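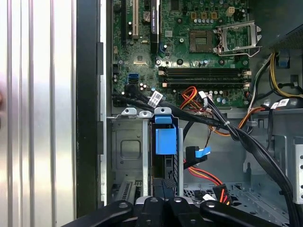

Let the robot practice on the messy computer

I want to argue for a way of testing robot learning that still strikes a lot of people as a waste of good lab time: hand the robot an old desktop computer, used, full of cables, and ask it to take the thing apart and put it back together.

We have been doing this in Skirkville since last April, under a project called Markovon, and I have become a complete convert. I came to it from peg-in-hole work, where you machine a nice peg and a nice hole, bolt both to a table, and report how often one goes into the other. I liked that work (I still do, it taught me most of what I know about contact) but I can't remember a single evening when I went home excited about a peg.

A computer tower is exciting. Look at how much is packed into that one view past the fingers. Wires in red, orange and yellow loop up to the board below the memory slots. A bundle of black SATA cables runs straight across the case on a diagonal, with a small zip tie in the middle of it and white barcode labels stuck to it. The CPU socket is empty and its bracket is standing open, and the lever has a little hook at the end. There is a loose connector with a light blue tab that doesn't line up with anything. Every one of those is a different kind of problem, and they sit within a hand's width or two of each other.

My claim is about the method, so let me describe it. We train one policy from demonstrations, using only the wrist camera and the forces at the gripper. A person steers the arm through a short job: seat a memory module, pull a data cable, swing the socket lever down and hook it. Our set has 39 jobs across 15 towers, and 13 of the jobs are never shown in training on the towers we test with. The policy has to carry over what it learned from some other case, with its latches in another place and its cables falling another way.

The part people object to is that we don't tidy up. If a cable crosses the drive cage, it stays there. If a connector hangs in the way of the job, the robot has to cope with it or fail. A visitor from the Lamora lab told us, very kindly, that we were measuring two things at once, the skill and the clutter, and that we would never be able to pull them apart. I have thought about that remark a great deal and I think it is half right. You do lose something. When a run fails on our bench, it can take an hour with the force logs to say why, and sometimes we never find out. With a peg and a hole you know in a minute.

But I don't believe the skill exists apart from the clutter in the way that objection supposes. Take cable pulling. On a bare board held in a vise, our first policy looked wonderful. It came straight down, closed on the plug, and pulled. Inside a case it came straight down again and caught the neighboring cable between the fingers, and from then on it was doing something for which it had no training at all. What had looked like a skill at pulling plugs was a skill at pulling plugs with nothing next to them. We only learned that by putting the walls back.

The result I am happiest with came out of those failures. When we started recording demonstrations inside full cases, the operators began to do things they had never done on the bare board. They nudged cables aside with the back of a finger before reaching in. They tilted the wrist to get a look behind the heatsink, then came back. Nobody had asked them to. And the policy picked it up! The first time I watched it push a bundle out of the way, pause, and then go for the plug, I called people in from the hallway. It needed up to 2 nudges on most cases, and it did this on towers it had not seen before.

Now, the wrist camera. I get asked why we don't mount a second one overhead, and we may yet. The wrist view has a real cost, in that the fingers are always in the bottom of the picture, and whatever is right between them is often the thing you most want to see. I have come around to liking it anyway. The fingers and the part are in the same view, so the policy learns where one is compared with the other, and we can shift the whole case a little between runs without measuring anything again. In a narrow steel box, an overhead camera mostly sees the arm.

I should say where I am less sure. Fifteen towers is a small number, and old desktops are kinder than they look – their latches are made for human fingers and many are brightly colored. A laptop, with its glue and its flat ribbon cables, would humble us in an afternoon. The group at Bielecka has started on laptops with a setup close to ours, and I am looking forward to their numbers more than I am to our own.

I would also like to see other labs publish their bad runs on tasks like this. Ours are going up along with the good ones, force traces included, and some of the most useful footage we have is of a policy tugging patiently at the wrong cable. If you have a closet with old towers in it, and most departments do, please don't strip them down to clean boards first. Leave the cables in.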